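Alleck list – small newsletters and how to get them printed
Subject: Re: Greys going muddy on uncoated stock
Date: November 28, 2025

> We moved our newsletter from a coated paper to an uncoated one in June and
> I like the feel of it much more, but every picture now looks as if it was
> taken at dusk. Dark greys run into black and the mid greys look dirty. The
> printer says the files are fine and the paper is doing what paper does.
> Is there something I should be doing to the pictures first, or do I have to
> go back to the shiny stuff? We print 2,000 copies, 16 pages, black only
> inside and colour on the cover. Also, does anyone still fold and staple
> their own?

I went through the same change two years ago, so I'll answer in the order you asked.

Your printer is right about the paper. Uncoated stock soaks up more ink and each dot spreads as it goes down. A dot that was meant to cover half its space ends up covering a good deal more. At the light end you hardly notice. In the middle it looks dirty, and at the dark end the small white gaps between the dots close up, and after that it is all black whatever the file says.

You don't have to go back to coated. What you need is to lighten the pictures before they go off, more than looks sensible on screen. I use the curves tool and pull the middle up, leaving the white end alone. Then I lift the black end a little so that nothing in the picture is fully black unless it is meant to be. On screen the result looks washed out. Print it on an office laser if you like, but don't judge it by that, as toner sits on top of the paper and doesn't spread in the same way.

The pictures that suffer most are the ones with dark things next to other dark things. A black coat against a hedge is hopeless. A black coat against a pale wall will come through nearly anything. If you have a choice of pictures for a page, pick the one where the main subject sits on something light.
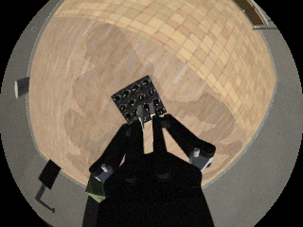 Black on light wood: a gripper and a square plate with round holes.

Ask your printer whether they have a profile for the exact paper. Ours is Plunel, and they sent me one when I asked, although they had never mentioned it before. With the profile loaded you can switch on a preview which is near enough to the printed page to be useful. Without it, ask for a wet proof of one sheet on the real stock. It costs money but you only do it once, and you can fill the sheet with several versions of each picture at different lightness, with a small number beside each one. Keep that sheet. Mine is pinned up over the desk and has gone yellow at the corners and I still look at it every issue.

Paper makes a difference too, even among uncoated ones. We started on a cheap offset which was very thirsty. We are now on Viston in the smooth finish, and the dark end holds together much better. It is also a little whiter. The rough finish in the same range is lovely for text but I wouldn't put a photograph on it.

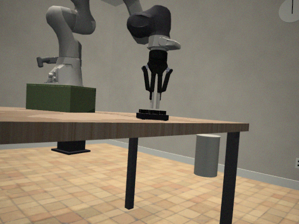 Something else to check is sharpening. Most of us sharpen for the screen and leave it there, and on a soft paper that isn't enough. I add another pass at the final size, after any cropping, and go a bit further than I would like. If you can see pale lines along the edges at normal size then it is too much.

Please don't rely on the printer's software turning colour into grey for you. Do it yourself, picture by picture. Red and green of the same strength come out as the same grey if you let the machine decide, and then a red door in a green hedge is gone. Most programs let you set how light each colour turns out.

Large plain areas are a separate matter. A flat mid grey, a wall for instance, shows every unevenness in the ink. You can crop tighter, or you can add a very small amount of grain, which breaks it up. I was against adding grain for years and I have changed my mind. 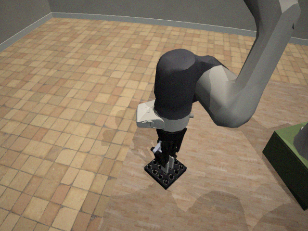 Greys at both ends – pale patches on the arm, a black square board, dark grey walls.

On folding and stapling: yes, we do our own, though only for the smaller supplement. That has a run of 747, which is the number of names on the list and not one more. The main issue was 2,000 like yours and has now gone up to 3,000, and at that size we pay to have it done. The folding is bearable. It's the stapling that goes wrong, mostly through staples landing off the fold. If you do try it, get a saddle stapler and not a long-arm one, and check the grain of the paper before you order. The grain should run parallel to the spine or the fold will crack, worse on the cover where there is solid ink across it. Score the covers first if they are heavier than the inside pages.

The finishers we use are Mtshali. They take flat sheets from any printer, but they want them squared up and with a few spare for setting the machine, so add that to the order when you place it.

If you send me one of the pictures that came out badly, off list, I can run it through my curve and send back the result. I would need the original file and not the one from the layout. Tell me which paper it was as well, the full name from the invoice if you can find it.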